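Search this repository... Go to file

# shakya-labels

Hi, and welcome! I'm Abhishek Srivastava, and this is my data card for a pile of typed-up grocery packaging text I've been putting together at home. I started it because I wanted to know how the names of flavors get written on the front of packs, and whether anybody agrees on anything (they don't, much). It grew from a note on my phone into a spreadsheet and then into this folder, and by September I had enough rows that a friend asked for a copy, so I figured I'd better write down what all the columns mean before I forgot myself.

It's a text dataset. There are 464 rows in the main file and 225 in the second one, and I'll get to the difference in a minute.

## What you get

- `labels_main.csv` is the one you probably want. One row per pack, cleaned up, 464 rows.
- `labels_rough.csv` is stuff I typed in a hurry and haven't double-checked. 225 rows. Use it if you're feeling brave.
- `flavor_words.txt` is a plain list of every flavor word in the main file, lower case, one per line.
- `notes.md` is me talking to myself. You can skip it, though there's a rant about hyphens in there I'm fairly proud of.

No overlap between the two CSV files, or at least there shouldn't be. If you find a pack that's in both, please open an issue and I'll pull it out of the rough one.

## The columns

`row_id` is just a number. It doesn't mean anything and there are gaps where I deleted things.

`kind` is what sort of product it is: candy, biscuit, tea, chips, noodles, and a catch-all called `other` that I keep promising to split up. Cough drops gave me a headache. I put them under candy, then moved them to other, then moved them back. They're in candy now and they're staying there.

`front_text` is the main wording on the front of the pack, typed the way it's printed, capitals and all. If a name runs over two lines I join them with a single space.

`flavor_text` is only the bit that names a flavor. Sometimes that's the same as the front text, sometimes it's one little word tucked in a corner, and sometimes it's blank because there isn't one. Blank means blank, by the way. I never filled in a flavor by guessing from a drawing, even when there was a great big lemon staring at me.

`flavor_type` has 5 possible values: `plain` (mango, mint), `mixed` (anything that says fruits or assorted or similar), `mood` (my favorite, see below), `place` and `none`.

`script` says which writing system the front text is in. Most rows are Latin letters. Where a pack has two scripts I made one row for each and gave them the same `pack_id`.

`pack_id` ties those rows together. It's empty for everything else, so don't use it as a key! I did that once and lost an evening.

## Mood flavors

OK, this is the part I really wanted to talk about. A plain flavor tells you what the thing is supposed to taste like. A mood flavor tells you about a season, or a feeling, or some kind of weather, and leaves you to work out the rest with your tongue. Ocean something. Winter something. Sunset anything. I love them, and they're a nightmare to sort. 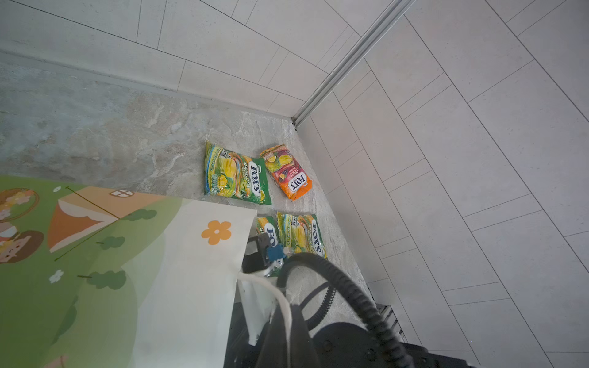 My rule, after changing it more times than I'd like to admit, is that if the name has any word in it that isn't a food, and that word is doing most of the work, it goes in `mood`. If you could cross the extra word out and nobody in the store would notice, it stays in `plain`. So "fresh mint" is plain, because fresh is just sitting there being polite. "Midnight mint" is mood, because now I'm wondering what happens to mint at midnight.

You may well disagree with me on some of these, and that's fine. It's one person's ear. If you need something firmer, drop `flavor_type` altogether and make your own from `flavor_text`, which I'm a lot more sure about.

## How I typed it all in

By hand! I tried letting my scanner app read the packs and it was all right with flat boxes and hopeless with anything crinkly. Shiny wrappers came out as soup. So I sat at the kitchen table with a stack of stuff and typed, usually after nine at night with the radio going, and then went through the whole main file a second time with fresh eyes and fixed what I'd messed up.

The rough file never got that second pass. Expect typos, doubled spaces, and a few rows where I clearly got distracted halfway through and typed the weight in the flavor column.

A couple of habits of mine to know about:

- I leave out trademark signs and little circles with letters in them.
- I keep apostrophes, but always the straight kind. Curly ones broke my sorting.
- "&" stays as "&" and I don't turn it into "and".
- Spelling mistakes on the pack are kept. I didn't fix anybody's spelling but my own.

## Loading it

Nothing fancy. Both CSV files are UTF-8 with commas, and any field with a comma inside it is wrapped in quotes. If you open them by double-clicking, your spreadsheet program might turn a few names into dates, and then you'll be cross with me. Use the import menu and set every column to text.

I also wrote a tiny helper script called Tilico that reads the main file and prints counts by `kind` and `flavor_type`. It's in the `tools` folder. Run it from the top of the repo or it won't find anything (I know, I know, I'll fix the path at some point).

## What it's no good for

Please don't use this to say anything about what people buy. It's whatever I could get my hands on from the shops I walk past, plus what friends and family saved for me, so there's far too much candy and hardly any cereal. It doesn't cover ingredients, allergens, prices or weights either. I had a weight column for a while and dropped it in version 2, since half of it was missing and the other half was in three different units.

It's also a bad pick for training anything that needs to be right about brand names. I didn't make a brand column. Brand words only turn up when they're part of the front text, and I wasn't strict about where the brand stops and the name starts.

## Changes

**Version 2**: Dropped `weight`. Added `script` and `pack_id`. Moved the cough drops (again). Fixed a bunch of rows where I'd typed "strawbery", all mine, sorry.

**Version 1**: First upload. One file, no notes, very few columns, lots of hope.

## Helping out

Yes please! Send rows as a plain text list if that's easier for you, I don't mind putting them into shape. What I'd like most is packs with two scripts on the front, and more tea, since the tea section is a bit sad. Tell me the kind, type the front text exactly as it's printed, and leave `flavor_type` empty so I can fuss over it.

If you use the files for something, you don't have to credit me, but I'd love to hear what you made. The text of this card and my notes are free to copy. Product names belong to whoever owns them.

Next on my list is splitting `other` into something sensible, starting with the soup packets.

Contact: open an issue | © Abhishek Srivastava | Back to top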